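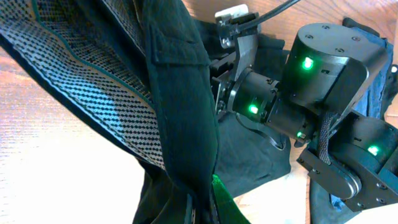

Fig. 3. Dark green fabric with black and white patterned band, on a wooden work surface.

5. Laying out and folding trimmed fabric items

This section applies to bags, trousers, aprons and other soft items with a woven band or contrast trim. Items go into the Vesari flat storage box, part no. 3355.

5.1 Before you start

Clear a flat surface larger than the item when fully open. Wipe the surface and let it dry. Empty all pockets and close any zippers or snaps.

CAUTION: Do not lay out items on rough or splintered wood. Woven bands snag easily.

5.2 Laying out

1. Place the item on the surface with the trim facing up.
2. Hold the band at both ends and straighten it. Do not stretch it.
3. Open out any flaps or doubled cloth along the seams.
4. Smooth the cloth by hand, working from the band toward the opposite edge.
5. Check the trim and seams for loose threads. Cut these with scissors. Do not pull them.

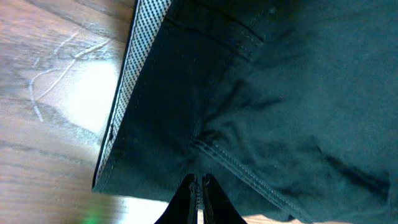

Fig. 4. Checkered trim along the edge; pale topstitching at the pocket opening.

5.3 Folding

1. Press the pocket openings flat with your palm.
2. Fold the item lengthwise. Keep the fold at least 50 mm from the trim.
3. Where a double-stitched seam forms a ridge, fold beside the ridge and not across it.
4. Turn up the hem end and bring it level with the top edge.
5. Place the item in the box with the band on the outside of the fold.

NOTE: Thick or padded items may not stay folded. Store these flat, one to a box.

CAUTION: Do not stack more than 3 folded items. Weight leaves permanent creases in the band.

For stain removal before storage, see Section 6.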